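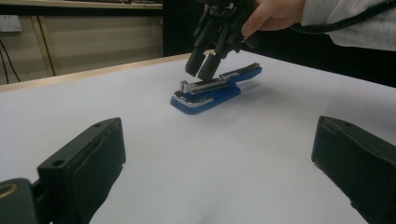

A black hand-held gripper above a blue stapler on a white tabletop.

Tivero publishes results of comparison between two hand-held grippers

Trernidley, 12th June – Tivero, a maker of tools for robot teaching, has finished a comparison of 2 hand-held grippers and makes the results available for all customers. The comparison was made together with the test laboratory Harb.

The first gripper is the present model of Tivero. The second is the Nukgate, which has a new linkage and narrower finger pads. Both were used with ordinary office objects, among them staplers, tape rolls and pens. In total the operators made 1,634 grasps, and 698 of these were with objects lying on their side.

The objects lying on their side were the most difficult part. A stapler in this position has a smooth metal top and gives the pads only little surface to hold. With the present model, the operators had to correct the angle of the hand more often before closing. With the Nukgate they needed fewer corrections, but they reported that the hand becomes tired earlier, especially in sessions longer than one hour.

"We did not want to show only the good numbers," the company states. "For big and heavy objects the present model remains the better choice, and we will continue to sell it."

The cable was also a subject of the comparison. Several operators asked for a thinner cable, as the present one pulls at the wrist when the arm is turned. Tivero is now testing two other types, and a decision is expected in July.

The full report has roughly 6 pages and includes the table of all objects. It can be requested free of charge from the Tivero office in Trernidley. Customers who already own the present model can borrow a Nukgate for their own trials.

Press contact: Tivero, Communication Department, Trernidley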